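Notebook, bimanual cell 2, September

Fault: left arm drops torque mid-episode, bottles-into-bin task. Bus timeout on the left chain, all joints go limp together, arm sags onto the table. Right arm keeps running the policy as if its partner were still there. The second part bothers me more than the first.

It happened 5 times in 40 episodes. Every one was the left arm. Gripper status in the log is normal up to the last good packet. No overcurrent flag, no temperature flag, supply voltage flat. Then the left chain stops answering and the driver gives up after its retries.

Eluned Harries was on the stop button for all of it. On the second fault the right arm swung back toward center to clear the bin and came down on the left gripper where it had come to rest. She hit stop within the same second. No damage to either gripper that I can find. Finger alignment on the left checked with the gauge, in tolerance.

Things checked, in order:

Supply. Scoped at the left base during a full-speed reach. Dip is small and the same on both arms. Not the cause.

Firmware. Same version on every joint, both arms. Settings file matches the one from the Tundcombe cell, apart from the bus IDs.

Host load. CPU and USB both well under the limit when the timeouts occur. Moved the left adapter to its own port. One more fault after the move, so not that.

Cables. First thing that gave a result. With the arm powered and holding, I flexed the joint cable at the left elbow by hand and got a burst of checksum errors. Flexed the same place on the right arm, nothing. Repeated on both, same result.
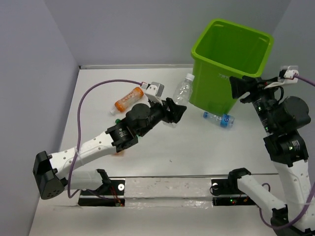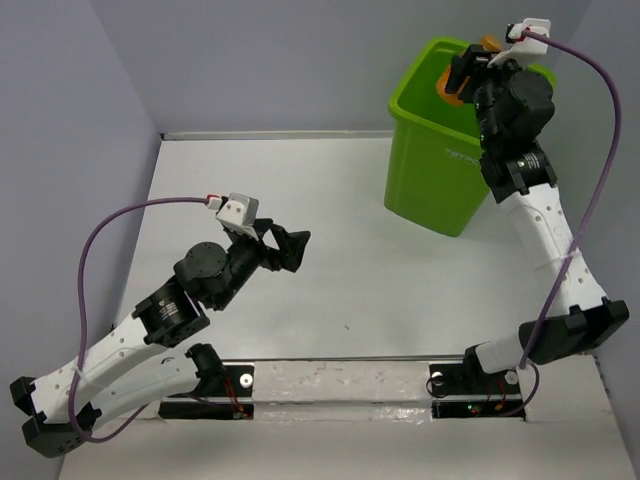
The fault times line up with elbow angle. All the timeouts come when the left elbow is folded past the halfway point and starting to open again, which in this task means the start of a reach toward the far side. Pulled the connector at the elbow actuator. One crimp on the data line had backed out of the housing far enough to see with the loupe. It still made contact with the arm straight, which explains why the bench test in Sellham passed. That test only moves the wrist.

Replaced the cable with one from the Inthanon spares box and added slack at the joint. Flex test repeated by hand: no errors. Ran the elbow through its full range on a loop for the length of my lunch: no errors.

That covers the wiring. The software fault is still open.

The arms run as separate driver processes. Each has its own watchdog and each watchdog stops only its own arm. I had assumed the supervisor would halt both on any bus timeout. Farah Wijaya read through it with me and it does not. It logs the timeout, marks the left arm stale, and keeps feeding the policy the last known joint positions. The policy therefore sees a left arm holding still in midair and carries on with the right.

Patch from Farah, on a branch, not merged: any stale flag on either arm sends a hold to the other. Hold, with torque kept on. I first wrote it as torque off, which would have put the right arm into the bin wall on at least one of the recorded faults. Tested by unplugging the left adapter while both arms were moving slowly. Right arm stopped and held. Not yet tested at task speed.

The left arm going limp is a separate question. The joints have no brakes, and the Tolov driver sets torque off as its default timeout action. There is a setting for hold last position, but the manual is vague on what a joint does if only part of the chain is lost. Asked their support, no answer so far.

Until the patch is merged:

Speed limit at half on both arms.
One person on the stop button, no other job.
No reaching into the cell while either driver is live, including to reset a bottle.
Episodes with a timeout get tagged and kept out of the training set. The stale joint values look like valid data and will pass the filter.

To do: pull test on the elbow crimps on the right arm, same batch as the bad one. Add elbow motion to the bench test. Go back through the older logs for stale flags that were not noticed at the time.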